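Oiling an old table - Skirnberg or plain beeswax?
Home and Garden > Furniture care

marrowfield
July 20, 2021
Hello all, hoping for some friendly advice. My aunt has passed her old kitchen table on to us and I do love it, but the top has gone thirsty and grey after years beside a sunny window. I've sanded one corner and the colour underneath is lovely, so I'm keen to do it properly. The chap in the hardware shop sold me a tin of Skirnberg oil (the 900 ml one, which looks enormous now I've got it home) and told me to put on four coats. My mother-in-law says beeswax and nothing else. We eat every meal at this table and have two small boys who treat gravy as a kind of paint, so it needs to stand up to a good deal. What would you do?

pelham_oak
Oil, every time. Wax is pretty, but it marks the moment someone puts a hot mug down. I did ours with Skirnberg in January and it has had a very hard life since, bless it. Two coats would do you, though. Four is the shop hoping you'll come back for another tin.

Tessie62
I'm going to stick up for your mother-in-law! We've waxed my gran's table for as long as I can remember, and yes, it marks, but you rub a bit more in and away it goes. It smells wonderful as well, and the children can help without anyone fretting about fumes. Oil takes days to cure and you'll be eating off your laps.

pelham_oak
Days, yes, but once a year at most. How often are you waxing, Tessie?

Tessie62
Every month or so, with the radio on. I don't count it as work :)

Halfdan Riis
I have tried both, and I think the sanding matters more than the tin. My father taught me to wipe the wood with a damp cloth after the first sanding, let it dry and sand lightly again, and I still do it on every piece. Then thin coats, and wipe off whatever has not soaked in after a quarter of an hour. My own table is a warm mid-brown with a good deal of dark, wavy grain, and all I have ever used is clear oil, no stain. Please do lay the used rags out flat to dry outdoors - oily rags in a heap can catch fire by themselves.

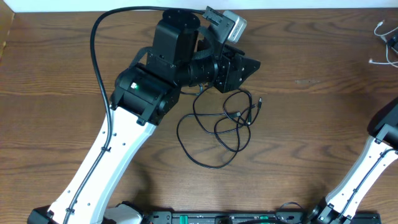
marrowfield
Oh, that grain is gorgeous, Halfdan, thank you! I'd been wondering about a stain but you've talked me out of it. Did you do the underside as well?

Halfdan Riis
One coat underneath, yes. Some people say it is wasted. I like both sides to be treated, but I would not quarrel over it.

pelham_oak
I'll quarrel over it a little - never done an underside in my life and nothing has warped yet. Good tip about the rags, mind you.

marrowfield
Right, decided. Two thin coats of oil on top, one underneath if my back allows, and Tessie's beeswax for the chairs, which should keep the peace at Sunday lunch. Does anyone know whether 240 grit is fine enough for the last sanding?

Tessie62
240 is plenty, love. Go with the grain and don't rush the corners.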